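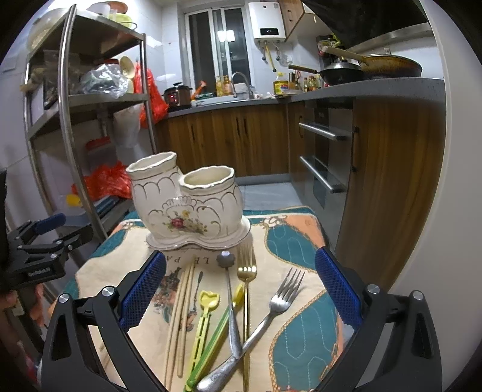 Unit 4: Collecting Demonstrations with Hand-Held Grippers

Course notes, Manipulation and Learning. Instructor: Nataša Ivanov. Lab supervisor: Essam Hegazy.

4.1 Purpose of the unit

Students will record a set of human demonstrations for a single household task and prepare them for policy training. The assigned task is the sorting of utensils from a tabletop into a holder. By the end of the unit each group is expected to submit 50 accepted demonstrations, together with a short written record of those rejected.

4.2 Two ways of demonstrating

In remote control, the operator moves a leader device and the robot follows. The recorded joint positions belong to the robot itself, and every motion is therefore one the robot can reach. The method is slow, and the operator has little sense of contact force.

With a hand-held gripper, the operator performs the task directly, holding a tool whose jaws match those fitted to the robot. A camera mounted on the tool records the view, and the path of the tool is recovered afterward from the video. Work may be carried out in an ordinary kitchen. The cost is that some recorded motions will lie outside the reach of the arm - these must be filtered before training.

4.3 Choice of objects

Thin objects lying flat are the main difficulty in this task. A fork handle offers a raised edge to grip, while chopsticks lying side by side are easily picked up as a pair when only one is wanted. Where one utensil crosses another, the upper one is to be removed first. Small items such as caps and bag clips may remain on the table as distractors and should not be placed in the holder.

A patterned tablecloth is permitted and encouraged. Policies trained only on plain surfaces tend to fail when the background changes.

4.4 Procedure

Begin each demonstration with the jaws fully open and the holder in view. Approach at a steady speed, close the jaws, lift clear of the other utensils, and release only when the lower end is inside the cup. Limit each demonstration to 30 seconds. Rearrange the objects by hand before the next one.

A failed grasp followed by a successful second attempt is to be kept and labeled "recovery." A dropped utensil that leaves the table ends the demonstration.

4.5 Reference set

The Celimar set, prepared by Qiuyue Xu and Zhiqiang Pan, contains 826 demonstrations of the same task and is available on the course server. Groups may use it for comparison but may not include it in their own submission.

4.6 Reading and submission

Read chapter 8 of the course text before the lab session. Questions on file format should be sent to Maja Nowakowski.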